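The Quiet Return of the Celebrity House Swap Show

When the first season of Koster House ended in December, many people in the television business thought it was finished for good. The ratings were modest, the cast did not fight very much, and the big moment of the finale was a dinner where two former soap actors agreed to share a dog. Yet the series is back for season 2, and this time people are talking.

The idea is simple. Well-known faces leave their comfortable homes and spend three weeks in the small seaside town of Birkstead, each in a rented house with an ordinary kitchen and no assistant. They shop, they cook, they go on dates if they want, and on the last evening of every week they vote on who gets the house with the view.

I must confess that I came to this program late. I do not follow every romance between singers and athletes, and for a long time I mixed up half of the cast. But I watched the first episode during a night flight, and before landing I had watched three.

A romance that is maybe not a romance

The question which fills the comment sections is of course the couple. She is a retired pop singer with one enormous hit, he is a host of cooking contests who was divorced last spring. In episode four they walked on the pier for 20 minutes of screen time, almost without talking. Fans have studied this walk like a legal document. Did he take her hand, or did he only help her over the rope?

Both of them refuse to answer. On a morning radio show the singer said that she is "very fond of walking," and then she asked to hear the weather. The host has posted nothing since the filming, except for one photo of a boiled egg, and the egg received more comments than the trailer.

My own opinion is that they are friends who enjoy the attention. A colleague at my desk thinks I am blind, and she has bet me a lunch on it.

The producers do not hurry

Terwood, the company behind the series, made its name with quick dating formats, where somebody cried before the first commercial. Koster House goes in another direction. The episodes are 64 minutes long, which is a strange length for any channel, and there are scenes in which a famous person reads the back of a washing powder box.

This slowness is the best thing in the season. In one scene the oldest cast member, a comedian who filled theaters in the nineties, tries to iron a shirt and talks about his mother. There is no music under it. He burns the collar a little, puts the shirt on, and goes to the vote.

What the houses tell us

A large part of the pleasure is to look into the rooms. Viewers already have online lists of the lamps, curtains and dish towels, and a mug from the second house was sold out in one afternoon. Prints with fruit are everywhere this year, above all lemons.
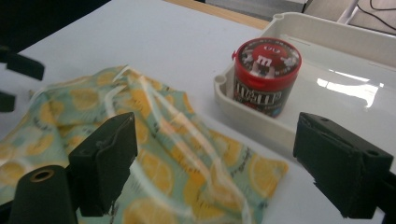
How to watch, and what comes next

The new episodes appear every week on the streaming service Edow, always at 8 p.m., and the complete first season is there too. If you have time for only one, choose the third, with the power cut and the card game.

The reunion special has been filmed, but the guest list is kept secret. According to the rumors, the singer arrived in one car and the cooking host in another - with the dog.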